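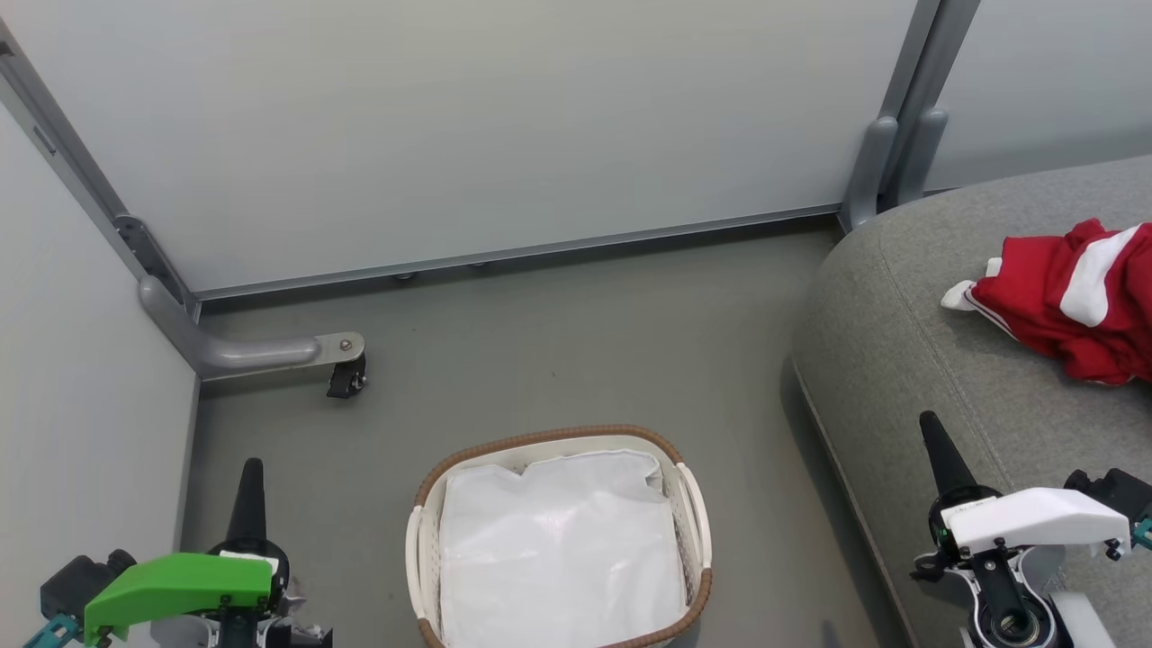
Light grey wall panels, an aluminium post and a castor at floor level.

Home Datasets Notes Downloads Contact

# Mocanu Room Noise Set

Liviu Bucur, January

Short sound recordings made in ordinary indoor rooms, with notes on what was running at the time. The set is meant for people who test noise meters, write denoising software or teach basic acoustics. It contains background sound only. There is no speech or music.

## Contents

There are 403 recordings from 11 rooms. Each one is a mono WAV file lasting two minutes. A matching text file gives the room code, the meter reading at the start and end, and a line or two of notes.

- `audio/` holds the WAV files
- `notes/` holds the text files, with the same names as the audio
- `rooms.csv` lists floor covering, wall type and window count for each room
- `CHANGES.txt` lists fixes since the first release

File names start with the room code, then the session letter, then the take number. Take numbers have gaps where a recording was thrown out. The gaps have been left in so that older scripts still work.

## How the recordings were made

The microphone stood on a tripod at seated head height, at least a metre from any wall. Doors and windows were shut unless the notes say otherwise. The person recording started the take and left the room. Most takes were made in the evening, when there was less traffic outside.

No noise reduction or level matching has been applied. A low cut filter was used in the Hekeck rooms by mistake, so those files have very little below 80 Hz. They are marked `lowcut` in `rooms.csv`. Please don't use them for work on mains hum.

## Known problems

- Room F2 has a fridge next door that cycles on and off. It can be heard in most takes.
- The Weltano takes were made with an older meter. Compare its readings with each other and leave the rest of the set out of it.
- Rain is under-reported. If you hear a soft hiss in a top floor room, check the audio before trusting the notes.
- Two Fodmont sessions share a letter. They are told apart by take number, and the second starts at 400.

## Splits

There is no official split. If you make your own, keep all the takes from one room on the same side. Takes from the same room sound very alike, and mixing them gives scores that are far too good.

## Licence and contact

Free to use and share, including for paid work, as long as you credit the Mocanu Room Noise Set. Corrections to the notes are welcome through the contact page. Give the full file name and the time in seconds.

Related
- Mocanu Stairwell Echoes
- Fodmont Window Traffic Notes
- Checking a cheap sound meter
- Reading the room codes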